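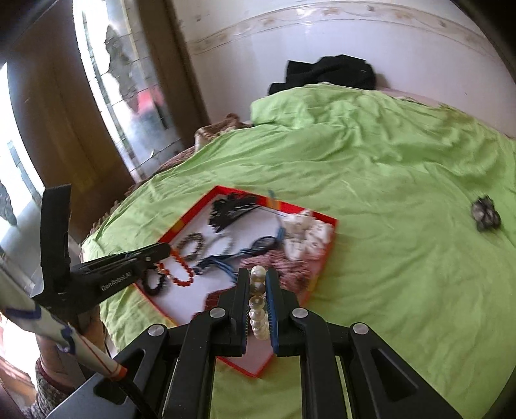

L. Amadi

Progress report to Drudeo on the accessories strand of the home sorting project, 3 December 2019

You asked whether the second payment should go ahead. My view is yes for the sorting and no, for now, for the storage.

The plan we submitted in July said small accessories would be dealt with by type, one shallow tray at a time, on a bed or any other flat surface the household could spare. We have worked through 73 of the 80 trays. I would treat that number with care. A tray is marked as done when everything in it has been looked at, and that says little about whether it will stay sorted.

Mixed trays remain the slow ones. The red-edged box is typical: black hair ties in a tangle at one end, a grey and black beaded bracelet, orange-red beads, strands of blue cord across the middle, and bits of cloth in with the lot. The pearly beads have to be lifted clear before anything near them can be judged. Hair ties and cord should never have shared a category in our plan, and I have split them.

Prultico's divided inserts cost us £248 and I can't yet say they were worth it. They suit bracelets. Long necklaces get folded over the dividers and end up knotted again, and fabric pieces don't fit at all. Dandurix has offered a deeper version. I have asked for 4 on loan and would not buy any before we have used them for a month.

Seven trays are left, all of them mixed. I expect them to take longer than the plan allows.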